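Courses > Interior Design Foundations > Unit 4: Colour and Light in Small Rooms

Feb 17, 2024
By Dénes Simon

Unit 4 handout. Read it before the session and bring your room plan from Unit 3.

Most small rooms are painted one pale colour on every wall. It is a safe choice and often a good one, but it leaves you with very little control over how the shape of the room is read. This unit covers what happens when walls are treated differently from each other.

4.1 Warm and cool, near and far

Strong warm colours tend to come forward. Cool and greyed colours tend to sit back. In a long room, a warm colour on the short end wall makes the room feel less like a corridor. Put the same colour on a long wall and the room will feel narrower. Dark colours are less predictable. A dark wall facing a window can look quite soft in the day and very heavy at night, so look at your samples at both times.
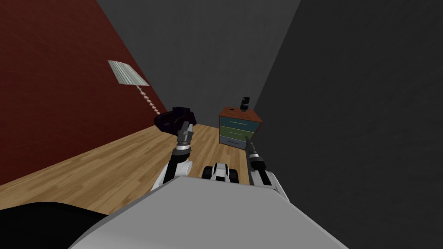 Fig. 1. Dark red and grey walls with a light wooden floor.

When three colours meet in one room, the floor has a lot of work to do. A mid-toned wood floor with some warmth in it will usually sit happily between a red and a grey. A very cool grey floor beside a red wall is harder to live with and needs a rug or curtains to bring the two together.

4.2 Lamps

Ceiling lights flatten a painted wall. A floor lamp placed near the wall gives a pool of light that fades outwards, and the colour shifts with it. For living rooms we use warm bulbs, near 2000 K for evening corners and higher where people read. A bulb of 900 lumens is plenty for a reading chair. For a background lamp, 400 is enough.

Shades matter as much as bulbs. A pale shade lets light through the sides. A dark or lined shade sends it up and down only — useful if you want to hide an uneven wall.

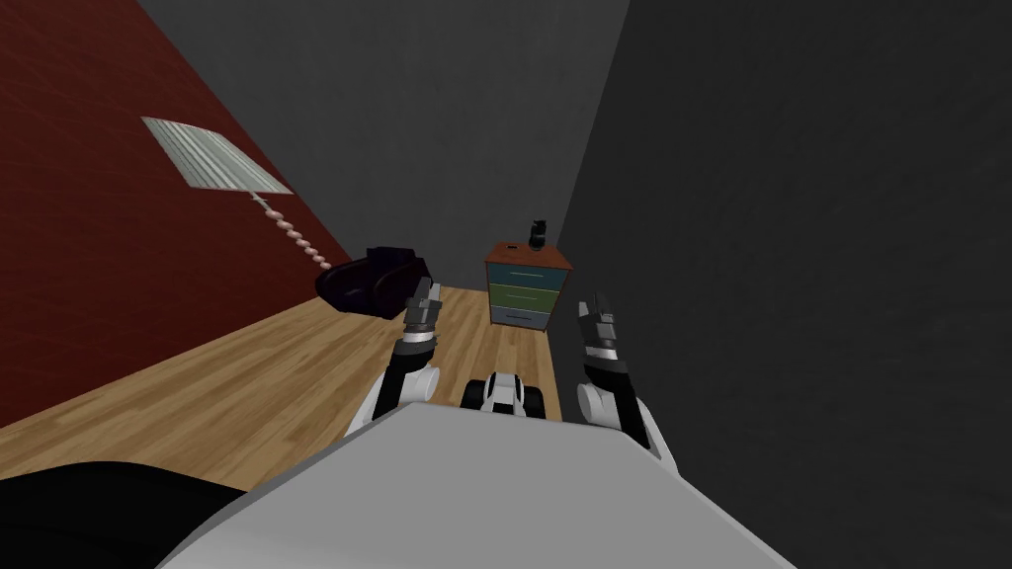

The next thing to settle is how much floor to leave clear. Students often plan the walls first and then find that the lamp, the chair and the door all want the same corner. Draw the door swing on your plan before anything else. Then draw the path from the door to the window and keep it free. Whatever is left is where furniture can go.

4.3 Samples

Paint your samples on card, not on the wall. A3 is a good size. We have Zimero and Naltik colour cards in the studio cupboard, and the Flustari fabric books are on the shelf below. Please don't take the books home. The Naltik reds dry darker than the card shows, so allow for that.

Task for next time

Choose one room from your plan and prepare two colour schemes for it, one with a single wall colour and one with at least two. Mark the lamps and write the bulb strength next to each. Keep your notes under 12 lines per scheme. Final boards are due in April.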